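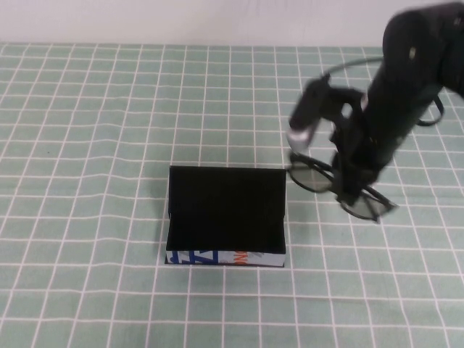 dark glasses, thin black frames, held up above the mint check cloth

Subject: Re: [medina-tenants] lost property shelf -- can we agree on a rule

Quick one, am between shifts so excuse typing.

> Could we please settle how long things stay on the lost property
> shelf by the mailboxes? Last September it was cleared after a
> week and I lost a good umbrella. Before that it wasn't cleared
> all winter. I would suggest 50 days for everything, plus a note
> by the elevator before anything goes. Also, does anyone know if
> the laundry room at Tisari still takes gloves? Someone told me
> they have a box.

50 days fine by me for coats, umbrellas, keys, anything like that. Too long for swim stuff. Wet towels in a bag for 50 days -- no. Say 3 days for anything damp and then it goes in the trash, sorry.

Glasses I would keep longer. Prescription ones cost a fortune and people don't always notice which day they left them, esp if they have a spare pair. My vote is keep all glasses until the end of the year, sunglasses too, since you can't always tell from looking whether the lenses are prescription.

Other things while I'm here:

-- Keys. Please do NOT tape your apartment number to them. Found a set in the bike room with the number written right on the tag. Put them through the door slot, hope that was ok with whoever.

-- The Jestesport bag with the kids' cleats is still there. Size 3. Been moved to the bottom shelf becuase it was falling on people.

-- Note by the elevator, yes good idea. Can we do it at the bottom of the list email as well, half of us on the Arnia side never use that elevator.

-- Gloves at Tisari: they had a box in the laundry room, it was full of single ones last time I looked. Might be worth asking before you walk over. They lock up at 12 and open again at 3.

Can't do the clear-out myself this month but can drop a load at the thrift store if someone bags it. Trunk takes 20 bags if they're small, less with the stroller in. Leave them inside the back door please and not on the steps, they got rained on last time and the store wouldn't take them.

If anybody hates the 50 day thing say so on the list adn not in the hallway, I won't remember.

Gotta run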